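Home > Support > Countertop Appliances > Guides

Filed under: Installation & First Use

Bastel Countertop Oven: Owner's Guide
Section 4. Placement and First Heating

Read this section in full before connecting the oven to a wall outlet. The instructions apply to the Tuslow and Kpodo models.

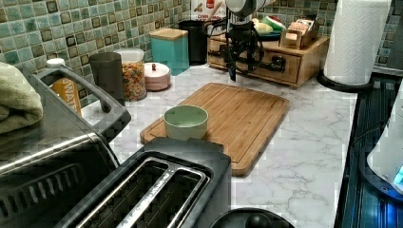
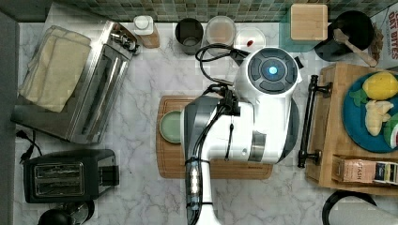
4.1 Choosing a location

1. Select a flat, level surface that can bear the weight of the oven when fully loaded.
2. Leave at least 4 inches of open space on both sides, behind, and over the top of the oven.
3. Confirm that the cord reaches a grounded outlet without being stretched. The cord supplied is 36 inches long. Do not use an extension cord.
4. Keep the oven away from curtains, paper goods, and the edge of the sink.

CAUTION: The outer surfaces become hot during use. Do not place or store anything on top of the oven while it is operating or cooling.

Note: Some stone and laminate surfaces are sensitive to heat. Consult the supplier of your countertop if you are uncertain.

4.2 First heating

1. Remove all packing material, including the cardboard insert under the crumb tray.
2. Wash the rack and pan in warm, soapy water. Dry them completely.
3. Slide the crumb tray in until it stops.
4. With the oven empty, set the function dial to Bake and the temperature to its highest setting.
5. Run the oven for 20 minutes with a window open. A slight odor is normal during this period.
6. Turn the dial to Off, unplug the oven, and allow it to cool with the door open.

CAUTION: If smoke continues after the first heating, unplug the oven and contact the Stodadden service center. Do not attempt to open the housing.

4.3 Sharing a circuit

The oven should not be run at the same time as another heating appliance on the same circuit. If the breaker trips, switch off both appliances before resetting it.

Reader comments (3)

kitchenette_b: Does the clearance rule apply to the Kpodo if it sits in a corner? Mine has a wall on two sides.

Support Desk: Yes. The clearance in 4.1 applies to both models in any position.

marlow77: Smell was gone after the second run. Tray insert is easy to miss, check for it.

Previous | Contents | Next: Daily Use | Warranty | Contact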